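Saltetti Maple Work Board

Home / Play and Work Surfaces / Boards / Saltetti

We've carried a lot of boards over the years, and the Saltetti is the one I keep bringing home (and then having to bring back). It's a big rectangular slab of maple that turns whatever table you've got into a proper place to sort, build, draw or roll out dough. It lies flat, it stays put, and it looks lovely doing it!

Every board comes out of the Nuduvgate shop with its own pattern. Some are quiet and straight, some go a little wild. The color runs from cream to honey, and we leave small knots in when they're sound — they're half the fun of real wood, and I've had customers ask for one with a knot on purpose. 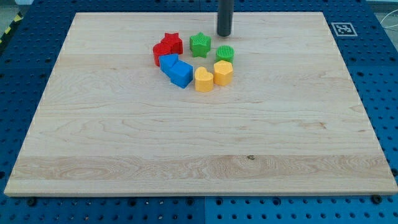

Terence Cropper
Buyer, Play and Work Surfaces

Look at the wavy grain in the lighter band near the front edge, with the little dark knot sitting in it. The darker streaks swirl through the middle of the same board. I could have picked a plainer one for the page, but I like this one too much.

The chunky shape blocks are from the Plerkenora set, sold separately. Red, blue, green and yellow, with cylinders and stars among them, and a slightly textured surface that makes them easy for small hands to grip. Bright plastic on pale maple is a great match, and kids who are learning to group by color can see right away what belongs with what. You can push a whole pile to one end and still have lots of bare wood left to work on.

Care is simple. Wipe with a damp cloth, dry it standing on its long edge, and rub in a thin coat of Abdella board oil when the surface starts to look dull. Please don't soak it or put it in the dishwasher.

Details
Material: maple
Finish: Abdella board oil, clear
Made by: Nuduvgate
Weight: nearly 9 pounds
Item number: 3000-63
In the box: board only
Goes with: Plerkenora shape blocks, Abdella board oil

The next batch from Nuduvgate is due in July. If you're after a particular grain, write to us before you order and I'll go through the stack for you.

Page updated April 1, 2026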